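Wineck: we are looking for people who have been piled on online

A call for participants, and one paid part-time job, further down

Has a large number of strangers ever decided, over the course of a weekend, that you are not who you say you are? Have you been told that your accident was staged, that your relative is an actor, that your village flood was done with hoses? If so, first of all, we're sorry. Secondly, would you like to talk to us, at a time that suits you, with biscuits?

Wineck is a small research and support project that looks at what happens to ordinary people when they become the subject of somebody else's theory. We aren't much interested in the theories. There are shelves of books on those, many of them longer than the theories deserve. We want to know about the other end: the phone that won't stop, the employer who gets forty emails before lunch, the neighbour who starts saying hello in a slightly different way.

The study is called Harneletti. It was meant to be a working title, and then it got printed on the mugs.

Who we'd like to hear from

We have room for 200 participants. You can take part if you are 18 or over, live in the UK or Ireland, and have been the target of sustained abuse or false claims online in connection with something that happened to you, to your family or in the place where you live. Sustained, for our purposes, means it lasted more than a week. One rude reply under a photo of your allotment doesn't count, though you have our sympathy.

You do not need to have been in the news. Much of what we hear comes from people whose story never got past a town Facebook group with a strict rule about politeness and an admin who had gone on holiday. You don't need to have kept anything either. Some people arrive with a folder of screenshots in date order. Others deleted every account they had and threw the laptop in a cupboard. Both are welcome.

We would also like to speak to a smaller group of people who have been on the sending side: those who shared a claim about a real person, or joined in, and later thought better of it. We won't make you apologise on tape. We won't put you in a room with anyone. If you still believe the claim, this probably isn't the study for you, but thank you for reading so far.

What taking part involves

One interview lasting 90 minutes, by video, by phone or in person at our rooms in Sheehan House. Before it, a short form, which we have cut down twice and which is still longer than we'd like. Six weeks or so afterwards we send you a written version of what you told us, and you can strike out whatever you please, including all of it.

The interviewers have been trained for this work and will not gasp. You can stop at any point, have a cup of tea, and start again or not. You can bring somebody with you. Dogs are fine in person and very nearly compulsory on video.

You'll receive a £40 payment, by bank transfer or as a voucher, and we pay reasonable travel. "Reasonable" is the finance office's word. It covers trains, buses and, where there is neither, a taxi. It did not cover the hovercraft, and we did ask. 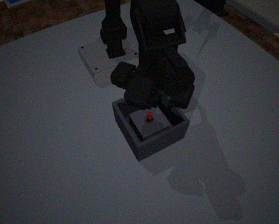
Will my name appear anywhere in the report?

Only if you ask for it in writing, and even then we will ring you first to check. Everyone else is given a different name, and details that would let a determined person work out who you are get changed or dropped. We take the determined person seriously, as you may well have met them.

How we look after what you tell us

Recordings are kept on an encrypted drive and deleted once the written version has been agreed. The list that connects real names to study names is held separately, and two members of staff can open it. We don't use recordings to train anything, sell anything or liven up a conference talk.

There is one limit you should know about. If you tell us that you or another person is in immediate danger, we may have to pass that on. We would tell you before doing so wherever we can. The full wording is in the information sheet, which has been read by a lawyer and then, at our insistence, by a person.

We are not the police, and we can't get posts taken down. What we can do is give you a list of organisations that deal with harassment, legal questions and mental health, and sit with you while you ring one of them, if that would help. If you have an open court case about what happened, please tell us before booking. Talking to us might complicate matters, and your solicitor should hear about it from you.

What we have learned so far

Our pilot was small and we're careful about quoting from it. A few things came up often enough to shape the present study. People were frequently advised to "just log off", usually by someone who had never been shouted at in a car park by a man who had read something. Several had reported the same post again and again and received the same message back, thanking them for keeping the community safe. And a good many said the worst part was the friend who asked, kindly, whether there might be something in it.

We changed our questions as a result. The old set asked a great deal about platforms and settings. The new one asks about work, sleep, school gates and whether you still use the same supermarket.

And the job: Participant Liaison Officer

Part time, three days a week, fixed term until the study ends. Based at Sheehan House, room 213, with up to one day a week from home. Salary on request, by which we mean it is printed in the job pack and we'd be glad if you asked. The full-time figure is respectable. The three-fifths figure is three-fifths of respectable.

You would be the first person our participants speak to. You'd answer the phone and the inbox, explain what the study is, book interviews, move interviews, move them back again, and ring people a few days afterwards to see how they are. You would also look after the diary in Fomano, our booking system, which was bought at some expense and does not believe in half past.

We are looking for someone who can:

listen to a very upsetting story without trying to fix it by the end of the call
write an email that a tired person can understand at the first go
keep a confidence, including from the rest of us when necessary
spot the difference between a nervous participant and somebody fishing for names, and be civil to both
work a spreadsheet without weeping

Experience on a helpline, in victim support, at a GP reception desk or in a school office would all be useful. A degree isn't needed. If you have been through this kind of abuse yourself, you are welcome to apply and you needn't mention it. If you do mention it, we'll talk about what support would make the job bearable, and we won't treat it as a qualification or as a problem.

Please be aware that the project itself gets abuse. We have been accused of being paid by governments, plural, not all of which are speaking to each other. Staff names are not published on this site for that reason. You'd have a work phone, a work-only email address, monthly supervision with a counsellor from outside the project, and a manager who reads the inbox first on bad days.

What we offer in return: a pension, 28 days' leave plus bank holidays (scaled to three days a week, sorry), a desk by a window that opens, and colleagues who are good company considering what they read all day. The kettle is slow. There is a plan for the kettle.

How to get in touch

To take part in the study, use the short form on our Take Part page or leave a message on the project line. Say only your first name, or any first name, and a safe time to ring. We call from a withheld number and will not leave a voicemail unless you tell us we may. The line is staffed from 10am to 4pm, and somebody checks messages again at 7pm.

To apply for the job, ask for the pack and send us two pages at most: one on what you've done, and one on a time you had to give someone an answer they didn't want. No photograph, no date of birth, and please, no personal brand statement. We read everything and reply to everyone, including those we turn down.

Interviews for the post will be held in December, in room 205, up the stairs or by the lift on the left. The lift on the right goes to the dentist. Questions will be sent to all candidates beforehand. Tell us if you need an interpreter, a ground-floor room or a different time of day, and we'll arrange it.

The study will stay open until all the places are taken. If you're unsure whether your experience fits, ring and ask. You can hang up halfway through and ring again another day, and whoever answers will be pleased to hear from you.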